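Teaching by hand or by remote control - what do you use in simulation? 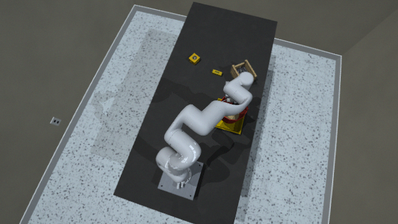
jcsizmadia wrote:
Hello all. I am writing from Kurkasov, where we are a small team, and I have a question about how to record demonstrations for a bowl and tray task. The arm must learn to take the bowl and set it on the yellow tray. The other things on the table (a crate and a few blocks) should be left in peace.

Until now I drive the simulated arm with a game controller. I have 460 recordings and I am not satisfied with them. My movements are slow, I stop often to think, and the trained policy also stops. It waits above the bowl like a person who has forgotten why he came into the kitchen.

My colleague Asabe wants that we buy a small leader arm which we move by hand, and the simulated one follows. Does this give better data, or only nicer feelings for the operator?
Jenő

n_briggs wrote:
What do you do with the pauses? If they are still in the recordings, please cut them before you buy anything. We remove every part where the gripper moved less than a small limit and the fingers did not change. It is one evening of work.

ayo_odukoya wrote:
I do not agree that cutting is enough. With a gamepad you move one direction, then another direction, then you turn the wrist. The path has corners everywhere. You can cut the pauses and the corners stay. With a leader arm the hand does all of it together, and you see the difference in the first ten minutes.

n_briggs wrote:
Corners did not hurt us. Our policy with gamepad data was ugly to look at but it put the object in the right place. Smooth is not the same as correct.

ayo_odukoya wrote:
For pushing a block, yes. For a bowl I doubt it. You must take the rim with a good angle, and with a gamepad most people come straight down and hope.

jcsizmadia wrote:
This is exactly me, I come straight down. When the forearm is over the bowl I also lose sight of the fingers from my main view, so I go by memory.

c_bako wrote:
Jenő, then your first problem is the view. Add a second camera low at the side of the table, or one on the wrist, and show it to the operator. But be careful: if the operator can see something that the policy will not see, you are teaching it with information it does not have. We made this mistake at Ventura and threw away the full set from June.

About the leader arm: it helps, but in simulation there is no force in your hand. You can press the bowl into the tray and feel nothing. Some of my people pressed so hard that the bowl jumped away.

jcsizmadia wrote:
Thank you, the point about the views I had not considered. The side camera is now in, and I let the policy have it too. I cut the pauses with Nneka's method. It hesitates less above the bowl, but the grasp is still poor.

Asabe will borrow a leader arm from Grasasov for two weeks. I will record the same start positions with both devices and train on each set separately.

n_briggs wrote:
Please let the same person do both sets. Otherwise you compare people.

ayo_odukoya wrote:
And throw away the first hour with the leader arm, everybody is clumsy with it in the beginning. I still say it wins.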